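April 11, 2022

**To:** Veerle Postma, small grants, Fornico
**From:** the Brimham clothing and linen store
**Re:** progress on the bagging grant

Dear Veerle,

You asked for a page and a half and no adjectives. I can promise the page and a half.

## Where we have got to

When you visited in December, the store was a heap with a door on it. Donations came in by the sack, went on the pile and were next seen when the pile fell over. Your grant was meant to turn the heap into bags that a person can pick up, look through and carry off without a search party.

We have now filled 164 bags. They live on the long shelves at the Jacobs end, towels and bed linen to the left, clothes to the right. The middle shelf is for things we're still arguing over, chiefly one sleeping bag and a quantity of net curtain.

The method has settled down after a shaky start:

- Everything is folded before it goes near a bag. We tried folding afterwards and it went as you'd expect.
- Towels are bagged with towels, and the bag stays clear so the colours show.
- Clothes go in a few at a time, in zip bags. A stuffed bag pops open on the shelf, generally at night.
- Trousers are laid out flat on the table first. Khaki ones arrive in numbers I can't account for.
- Pens stay in the cup on the table. This rule is the least observed of the lot.
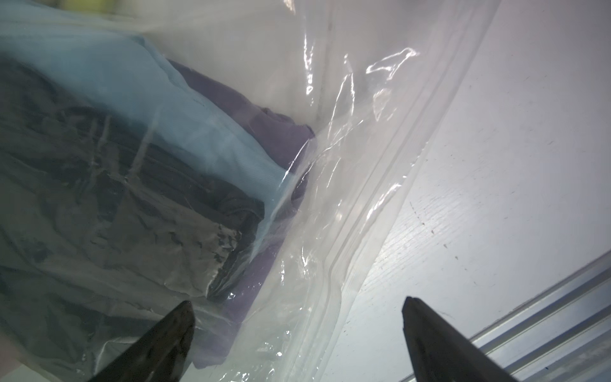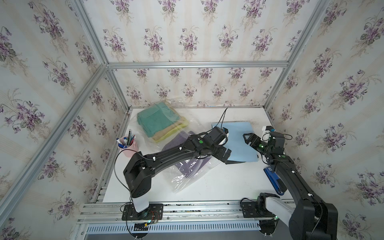
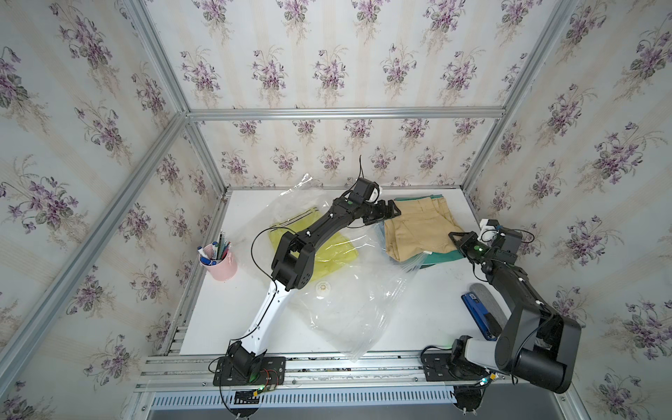
## Money

We have spent the bag budget and a little of the sundries. The Nelex bags cost more than the ones in our application, but the first lot split along the seam if you so much as frowned at them, and I stand by the switch. Labels came in under budget after we found a drawer full of them, bought by somebody sensible some years ago. The receipts are attached in the order they were found.

There are 17 packs of zip bags left, enough to see us into the summer if the spring clear-outs are merciful.

## What has gone less well

Labelling. We began with a code system that made perfect sense to me, and to judge from the shelves, to me alone. We've gone back to plain words: "towels, bath", "trousers, long". It took two evenings to relabel what we'd done, and one bag still says "T/B/2 (see list)". There is no list.

Odd socks remain outside the scope of the project, and I'd be grateful if they could stay there.

## Next quarter

1. Finish the last 12 sacks of the original heap.
2. Put the winter things on the top shelf before the warm weather, not after it.
3. Decide about the net curtain.

Could you let me know whether unspent label money may be moved to shelving? The bottom shelf has developed a lean.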